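## Section 2: Letting your Trondum mattress settle in

Welcome back, and well done for getting the thing up the stairs. The next part is mostly waiting, with a little turning and smoothing along the way. 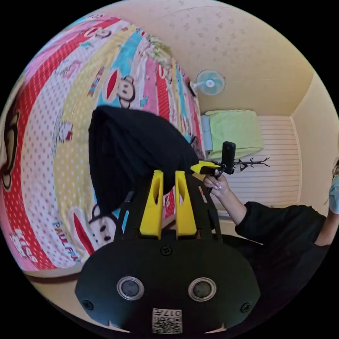 Henk Mertens wrote in to ask whether he could simply sleep on his the first night and do the rest later. You can, Henk, though please do step 1 before you go to bed!

1. Cut the outer wrap with the blunt cutter from the parts bag and peel it back slowly. Keep scissors and kitchen knives well away from the cover.
2. Lay the mattress flat, label side down, and open a window if the weather is kind to you.
3. Leave it bare for nine hours. The corners may look a bit sorry for themselves at first – they fill out last.
4. Press each corner with your palm. If one still feels thin, give it another night before you call us.
5. Put on the cotton protector, then your usual sheet. Start at the head end and work your way down.

**Note:** The new smell is stronger in small rooms and usually fades within a few days. An open door helps more than any spray we've tried.

**Caution:** Don't use an electric blanket or hot water bottle while the mattress is settling, however chilly those April nights get.

Turn the mattress head to foot once a month for the first season, and have a second person on hand for the larger sizes – they are floppy and heavier than they look. For washing the cover, see page 112.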